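Reading time: 5 min

Section 5. Setting out the table and pouring cold drinks

Revised by Yannick Coste, 22 August 2020

Read this section before you open the Vusarlow concentrate. The leaflet in the box says any cup will do. I doubt whoever wrote it had to wipe the table afterward.

5.1 Before you start

1. Clear a light-colored tabletop. Drips show up on white, and you want to see them.
2. Choose plastic cups in colors people can tell apart. The "personal cup markers" Tresex sells are stickers, and they come off in the sink.
3. Stand every cup upright on its base and let go. If it leans or rocks, move it to a flatter spot.

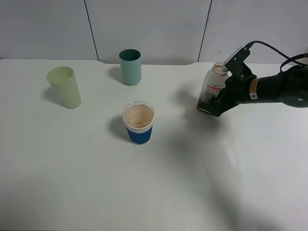
4. Keep the mixing cup nearest to you and the serving cups beyond it. Reaching over a full cup is how most spills start, whatever the leaflet says about "anti-tip design."

NOTE: The Ferrand tray is optional. I have tried it and can't say it helps.

5.2 Placing the serving cups

5. Put the first serving cup within easy reach, with clear table on all sides.
6. Put the second farther back. Leave a hand's width between them.
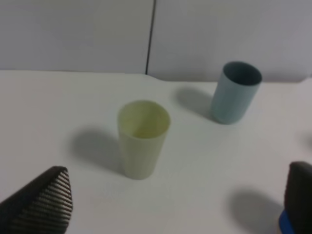
7. Look inside each cup. A faint tint on the bottom of a pale cup may be an old stain or may be yesterday's drink. Rinse it either way.
8. Shake the bottle with the cap on. The label promises "no settling." Shake it anyway.

CAUTION: Do not fill a cup to the rim. The 1000 ml bottle is supposed to serve a table without refills. It might, if the guests are small.

5.3 Pouring

9. Take the cap off the bottle, fill the mixing cup partway, and set the bottle well to one side.
10. Hold the mixing cup over the serving cup and tip it until a thin stream runs from the lip. Stop if it starts down the outside. 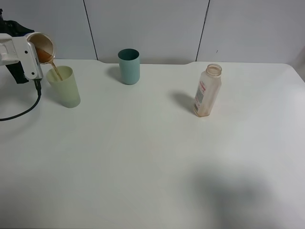

Fig. 5-3. Brown drink poured from a small cup into the pale yellow-green one.

11. Rinse the bottle soon after use. Residue low in the bottle takes real scrubbing once it dries, and the Worstead brush does not reach the corners, despite the name "Corner Reach."

Spare caps: order part 1478.

5 comments | 2 shares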